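Hedvig Hedlund has heard the pitch before. Every August someone tells the Blomqvist Rifle Club that a new app will fill its ranks.

"Last time it was Rolleo," she says. "We signed up 30 people. By spring we had 7. Call that growth if you like."

The club has 200 names on its books. Hedlund, its membership secretary, doubts that half of them could find the range.

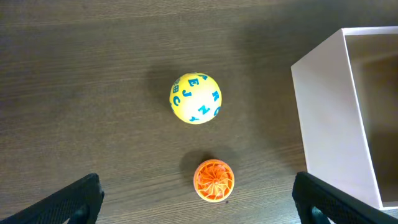
Two balls, one yellow and lettered, one orange, on a wooden table.

Nayeli Meléndez, who sells the rival Sillura program, says clubs give up too early. "You have to call people back," she says. Asked how many clubs renewed, she said she would have to check.

Hedlund isn't waiting. "I joined at 17 when a neighbor drove me out there. Show me the software that does that."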